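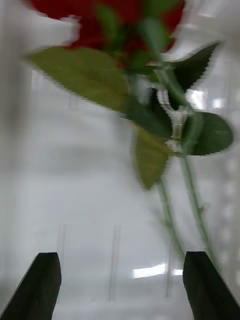 파술사이드 주민정원 소식

여름철 공용 화단 운영 및 관수 시간 변경 안내

파술사이드 주민정원 운영사무국은 2021-06-17 자로 여름철 공용 화단 운영 기준을 일부 개정하였습니다. 개정된 기준은 플롬스카 구역과 누르미 구역에 동일하게 적용되며, 개인 분양 텃밭에는 종전 기준이 그대로 적용됩니다.

지난 2월 실시한 이용자 의견 조사에서는 관수 시간이 출근 시간대와 겹친다는 의견이 가장 많이 접수되었습니다. 이에 따라 공용 수도의 아침 개방 시각을 오전 7시로 앞당기고, 저녁 시간대는 해 질 무렵까지 연장합니다. 한 가구가 수도를 연속하여 사용할 수 있는 시간은 40분이며, 대기자가 있는 경우에는 순서를 양보하여 주시기 바랍니다. 낮 기온이 35도를 넘는 날에는 한낮의 관수를 삼가 주십시오.
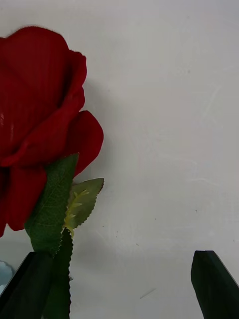 화단에 심는 품목은 구역별 협의를 거쳐 정합니다. 올해 플롬스카 구역은 장미와 수국을 중심으로 하고, 누르미 구역은 백일홍, 샐비어 등 한해살이 화초를 심기로 하였습니다. 장미는 첫 꽃이 진 뒤 꽃대를 잘라 주어야 다음 꽃이 고르게 올라옵니다. 자를 때에는 건강한 잎이 달린 마디 바로 위를 비스듬히 자르고, 병든 가지를 다듬은 가위는 반드시 소독한 뒤 반납하여 주십시오. 잘라 낸 가지와 잎은 퇴비장에 넣지 마시고 구역 입구의 수거함에 따로 배출하여 주시기 바랍니다.

수국은 흙이 마르면 잎이 빠르게 처지므로 뿌리 둘레를 나무껍질이나 짚으로 덮어 수분을 유지합니다. 내년 꽃눈이 늦여름부터 생기는 품종이 많으므로 가지치기는 꽃이 진 직후에 마치고, 가을 이후에는 마른 가지만 정리합니다. 꽃 색은 품종과 토양의 산도에 따라 달라질 수 있습니다. 토양 개량제를 사용하고자 하는 이용자는 인접 화단에 영향이 없도록 사무국에 미리 신청하여 주십시오.
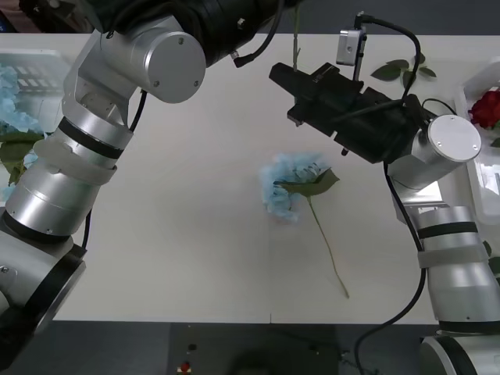
공구 대여 및 모종 신청

전정가위, 모종삽, 물조리개는 트룰레오 창고에서 대여합니다. 대여 시간은 24시간이며, 연장이 필요한 경우 반납 전에 창고 대장에 기재하여야 합니다. 파손된 공구는 직접 수리하지 마시고 상태를 적어 그대로 반납하여 주십시오.

가을 모종은 구역별로 일괄 신청을 받습니다. 신청서는 창고 입구에 비치되어 있으며, 품목과 수량, 식재 위치를 모두 기재하여야 접수됩니다. 신청 물량이 준비된 수량을 초과하는 경우 접수 순서에 따라 배정하고, 결과는 구역 게시판에 공고합니다.

문의: 파술사이드 주민정원 운영사무국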